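Culow Gripper Handbook, Section 4: Towel Practice for Two Operators
Sondarstead School Robotics Club 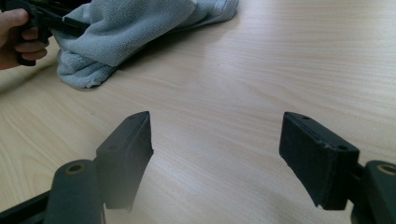

Read this section before your first Friday session. If you have already had your first Friday session, read it anyway and find out what you did wrong.

Before you start

You need one table, one towel and a pair of hand-held grippers for each operator. Leave the soldering iron in its drawer.

4.1 Setting up

1. Clear the table. Lunch counts as clutter.
2. Check the finger pads on both grippers. A pad that wobbles needs its screw tightened a quarter turn. A pad that falls off needs Narayanan Varma.
3. Open and close each gripper 20 times. The jaws should move freely and meet flat. If they squeak, write it in the logbook under "Squeaks," which has its own page by now.
4. Drop the towel on the table in a heap. Do not arrange the heap. We can tell.
5. Agree on who is Operator A and who is Operator B. Allow one minute for this, including the argument.

Note: Gripper 3029 closes slightly late on the left. It has always done so, and the second-years have grown fond of it.

4.2 The first fold

1. Operator A takes hold of an edge of the towel and lifts until a corner shows.
2. Operator B waits with jaws open, well back from the cloth. Waiting is the hard part of this job.
3. When A says "corner," B moves in and grips it.
4. Both operators pull apart slowly until the top edge is straight.
5. Lower the towel, lay it flat, and fold it in half toward the door.
6. Let go. A lets go first. If both let go at once in midair, return to step 1 and speak to each other more.

Caution: Keep fingers on the handle and out of the jaws. The pads are soft. The arms behind them are less so.

Caution: Never grip the other operator's gripper. It locks the two together, and the last pair had to walk to Mr. Panicker's office that way.

4.3 Saving your run

1. Say "done" out loud, then press save.
2. Name the run with your initials and the towel's name. The towels are called Vorkinow and Grajales, after a vote we do not discuss.
3. Mark failed runs as failed. Gangadharan Panicker reads the whole log, and he knows what a good fold looks like.

The club target is 4000 saved runs before the February open day. Runs in which the towel ends up on somebody's head are not saved.

4.4 If something goes wrong

Jaws will not open: release the trigger. Then check for thread caught behind the pad.
Towel slides away: press down less and pinch more.
Towel has been folded into a swan: very nice, unfold it.

Section 5 covers socks.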